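Clearing the table: a modest test that machines have yet to pass

Farzana Gamage
01/11/2020

The question put to the Wanigasekara Institute in August was a plain one: should councils plan home care on the assumption that machines will soon take over the chores? Our view is that they should not, at least for the period covered by present budgets.

Machines already do well where the work is the same each time. The packing hall at Clumach handles 2,000 identical cartons in a shift and seldom stops. A household offers no such order. A carton lies against a cup, a cloth covers a spoon, and each must be lifted without upsetting its neighbour. In our review of 158 trials of table clearing, the longest delays came when objects touched – a matter no child of five would remark upon. 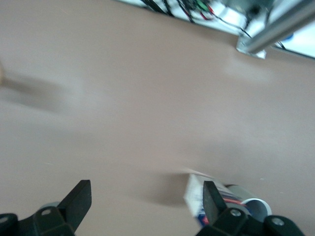

A small printed box and a pale grey tube, side by side on the tabletop near the gripper's right finger.

My colleague Iveta Šťastný holds that such difficulties will yield to practice, and she may be right. Progress in the laboratory, however, is a poor basis for staffing decisions. Until a machine can clear an ordinary table in an ordinary kitchen, unattended, care providers should continue to recruit and train people for the task.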